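Small arms for a laundry sorting room: what did you budget for?

Posted by nenedgate_mike, 20 September 2021

Hi all! I look after the back room at a small uniform rental place in Liltville, and we finally have approval to plan a robot folding station for team kits. I'm thrilled, and I've been reading old threads here until midnight. The plan is 2 arms on one bench, with spare fingers and cables, and a start in February. My first question is about the work surface. I'd pictured a hard table, but I'm coming around to padding, and a lot of what we'd want handled is soft, crumpled red and white stuff like this, with plain two-finger grippers: 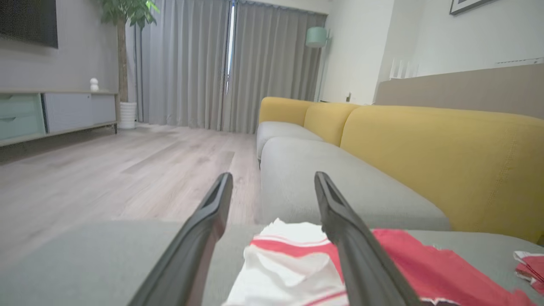
Santosh Bhatia: Go for the second arm before you spend a cent on the surface. I priced a one-arm setup first and had to redo the whole budget. Get the quote for the pair, with mounts.

nenedgate_mike: Good to know, thank you! The pair is in the quote from Hullis already. What I don't have is a line for spares, and I'd love to hear what people set aside.

Arnaldo Gouveia: I disagree with Santosh a little. One arm and a good clamp will get you through the first season, and you learn what you need before buying more. For spares I keep 4 sets of fingers on the shelf and set aside $1000 a year. Cables are what I go through fastest.

Santosh Bhatia: A clamp on a jersey? You'll be re-hanging it all day. We tried it on towels and gave up.

nenedgate_mike: Ha, I can see both sides, but I'm leaning toward two. So much of our stuff is shirts and shorts, and I want one arm free to work on a piece while the other holds its own. Here's the kind of job I keep coming back to when I do the numbers:
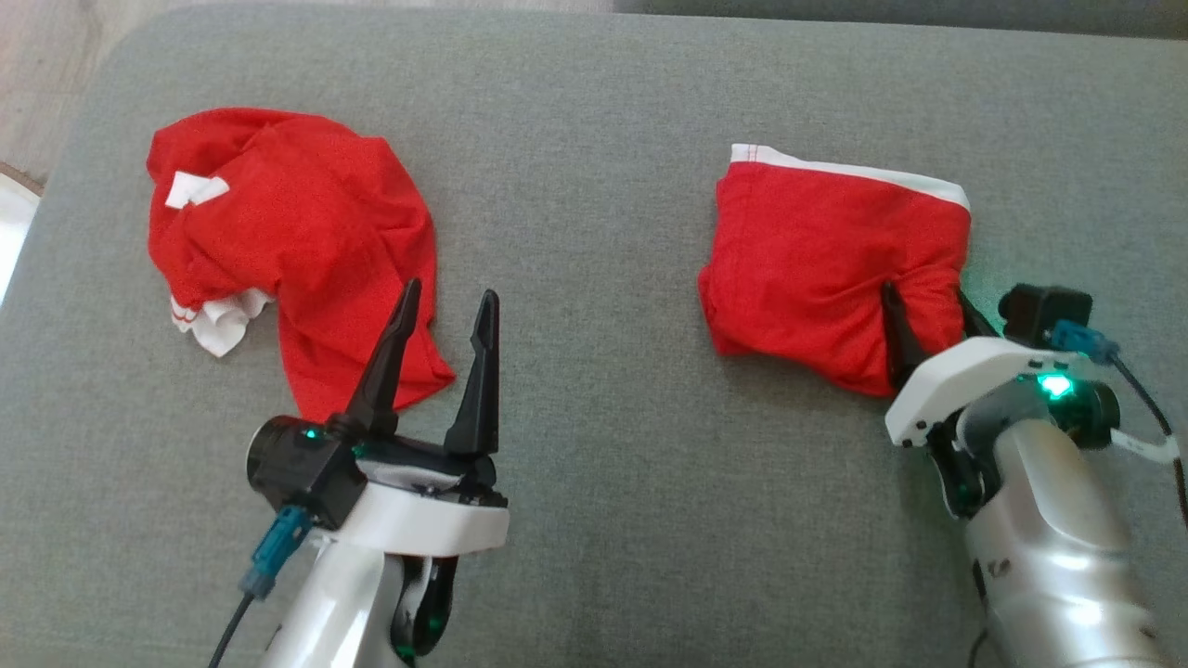

So the draft budget now has the pair of arms, wrist cameras on both, a padded bench top and Arnaldo's shelf of spares. I've added 10 percent on top for things I forgot. Cheema wants the quote good for 2 months, so there's time to fix it. Has anyone bought wrist cameras separately and saved money? I'd happily do the wiring myself!

Arnaldo Gouveia: I did, and I'd do it again. Buy longer cables than you think you need.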